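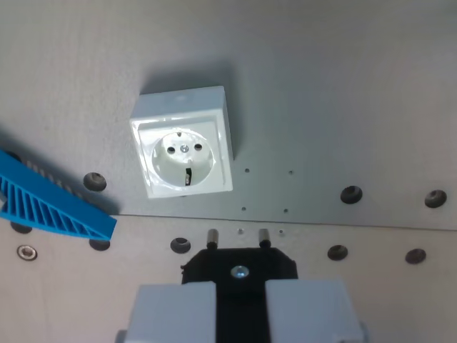 White surface-mount socket on a gray panel.

Festival projection: lamp restrike after dropout, midnight slot

plavach_booth
We run the midnight slot in the 122-seat room at the Pestow festival. Screening of Castellanos in June stopped at minute 60. Projector lost supply, UPS held the server, lamp went dark. Restrike took 372 seconds including cooldown. A third of the house walked out. Is that normal for a xenon unit of this age?

Vutden
Cooldown before restrike is normal. The lamp should not have dropped at all. What else was on that circuit?

plavach_booth
Booth rack, monitor amp, and a fog machine the distributor brought for the intro. Fog machine was supposed to be off by then.

R_Ngcobo
There is your answer. Heater cycles on thermostat whether or not anyone is pressing the button. Put it on a separate feed.

Vutden
Disagree. A fog heater trips a breaker in the first ten minutes or it doesn't trip. At minute 60 I would look at lamp hours first. Post the log.

plavach_booth
Log shows 385 hours on the lamp. Breaker was found tripped.

R_Ngcobo
385 is nothing. Breaker tripped, so it is load. Riaan here, I did the same room two years ago and the booth feed was marginal then.

Vutden
Fine on the lamp. Still not convinced by the heater. Breakers also get weak with age. Swap it and meter the feed with everything running.

dwhitlock
Dwayne Whitlock, front of house. Separate question: can the booth call us when the picture drops? We had people asking for refunds and no idea how long it would be.

plavach_booth
Yes. Radio channel 2 from now on. Electrician is booked for the breaker, will post readings.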